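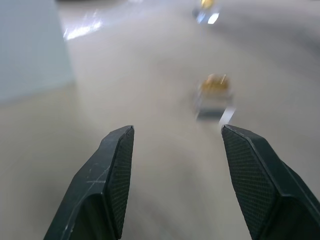 Piezas pequeñas con la parte superior amarilla, en la sede de Clollow.

La asociación Clollow ha abierto en Trilberg su recogida de material deportivo y objetos pequeños, que se prolongará hasta diciembre. El año pasado reunió 3,034 artículos, según su memoria anual.

La clasificación se hace en una mesa amplia junto a la ventana, donde se preparan las cajas y se revisan las bolsas de raqueta antes de pasar al almacén. 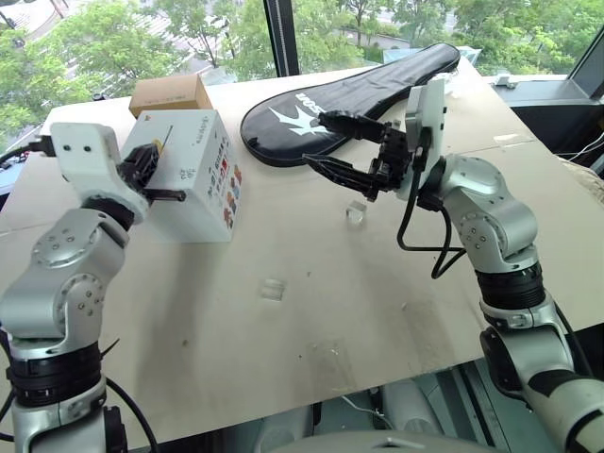
El material se admite hasta las 18 horas. Las raquetas deben entregarse en su bolsa y los objetos menudos, en cajas de cartón que se puedan cerrar. No se aceptan muebles ni aparatos eléctricos.

Los lotes completos saldrán hacia Nakpan, donde 12 clubes han solicitado equipamiento. El transporte corre a cargo de Valutstead. 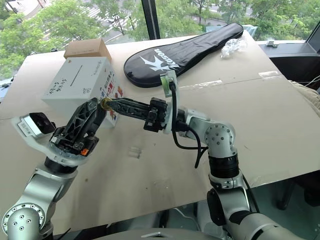 ## Puntos de entrega

Hay cinco en Trilberg, además de la propia sede.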